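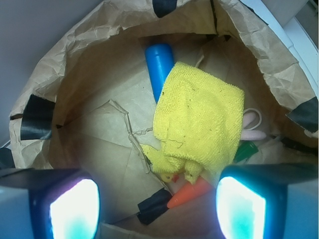
Homness update changes how arms plan picks in clutter

Tiltstead, August 2021. Verkar has released a new version of Homness, its control and planning package for two-finger grippers. The main change is in the grasp planner, which no longer requires a complete object mask before it commits to a pick. It now scores candidate grasps on whatever surface is visible and corrects the estimate while the fingers close.

Earlier versions segmented the view first and discarded any object whose outline was mostly hidden. In a mixed container that left the planner with few candidates, and it often returned "no grasp" with items in plain view. The new planner keeps partial surfaces in the list and assigns each a confidence value. Candidates below the threshold are held back until the next view.

Contact sensing has moved into the same loop. Finger pad readings were previously handled by a separate process that could only stop the motion. They now reach the controller every 40 milliseconds and can change closing width, wrist angle and lift speed.

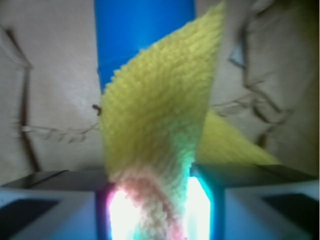 Lift planning for soft items has been rewritten as well. The old planner treated every object as rigid and took its height from the first view. That assumption fails for cloth. A towel pinched at its lower end can stand in a tall fold above the fingers while a second flap spreads to one side, and the volume to be cleared is much wider than the grip. The new version recomputes that volume from the wrist view during the lift. It also marks neighboring objects that are partly hidden by the fabric, such as the blue cylinder behind the towel, as occupied space of unknown depth.

"The planner used to assume that anything it couldn't see was free," said Hazem Fawzy, who maintains the motion planning code at Verkar. "We changed the default. It costs planning time."

The company puts the added cost at around 290 milliseconds per pick on its reference computer. Magdy Filali, who handles integration at Alaoui, said his group has ported 166 of its recorded pick sequences to the new log format and is replaying them against both planners. Results are not yet available.

Log files from earlier versions must be converted before replay. The converter accepts up to 1000 sequences per batch and does not preserve custom event tags. Support for the old format ends in November.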